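Thread on moving to a rental in a town where you don't speak the language yet. I did it in December and I'm writing down what I'd want to know if I did it again.

Money first. The rent was 900 a month and the agency, Sturnen, wanted two months up front plus a 400 cleaning deposit. With the first week's groceries and a bus pass I was out 2725 before I had unpacked.

Get the deposit terms in writing and in both languages. Mine said "normal wear" in one version and left it out of the other. I asked for a corrected copy and had it in 8 days. 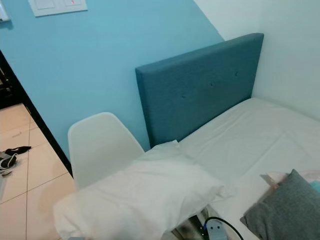 Register your address early. The office on Echevarría Street takes walk-ins until noon and the line is short if you come when the doors open. Bring the lease, your passport and a copy of each – they don't have a copier for the public.

Internet was the slow part. Zirico needed a local bank account, the bank needed proof of address, and the proof of address comes from the registration office. Do it in that order and don't bother calling anyone before you have the paper.

For the language I used the evening class at Lesari. It's cheap and they start with things you need right away: reading a bill, making an appointment, telling a pharmacist what hurts.
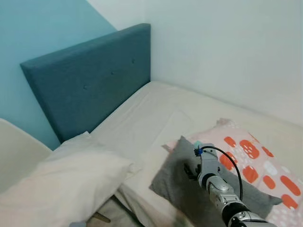 Vocabulary stuck best when I tied it to the apartment. I put sticky notes on things for a month and said the word each time I walked past. The bedroom got me through colors and comparisons, with the headboard a dark teal and the wall behind it a lighter turquoise blue, so "darker than" and "lighter than" were the first full sentences I could say without stopping to think. Pillow and mattress came next. Kitchen words took longer.

Numbers over the phone are still hard. I ask people to say them one digit at a time and they usually do.

Next I have to sort out the health card. I'll add to this thread when I have it.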